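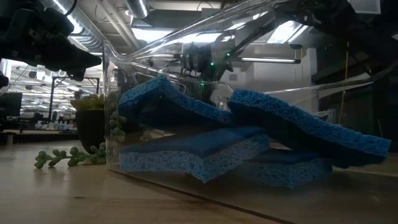 My mum has been on Plustorel for her joints since October, and last week a letter came from the pharmacy saying the leaflet now carries a stronger warning about clots in the leg. She's read it over and over, bless her, and I've been no better, standing there wiping down the kitchen and fretting. Should she stop taking it until she sees someone? She's on the 40 mg tablets and her appointment is ages off.
Siv Tangen
December 13, 2023

Hello Siv, what a worry for you both. Please don't let her stop on her own, as some of these medicines need to be brought down slowly. Ring the pharmacy that sent the letter and ask for the pharmacist (mine has always been lovely about it!), and tell them if she's ever had a clot before, or if she smokes, or has an operation coming up. They can often get the surgery to ring you sooner. If one leg swells up or hurts, or she's short of breath or has chest pain, that's a 999 call, so please don't wait for anybody to ring back.
Innes Tennant

My husband had a letter like that about Urelard and they just swapped him to something else, no bother at all. Hope your mum's all right, love.
Kristiansen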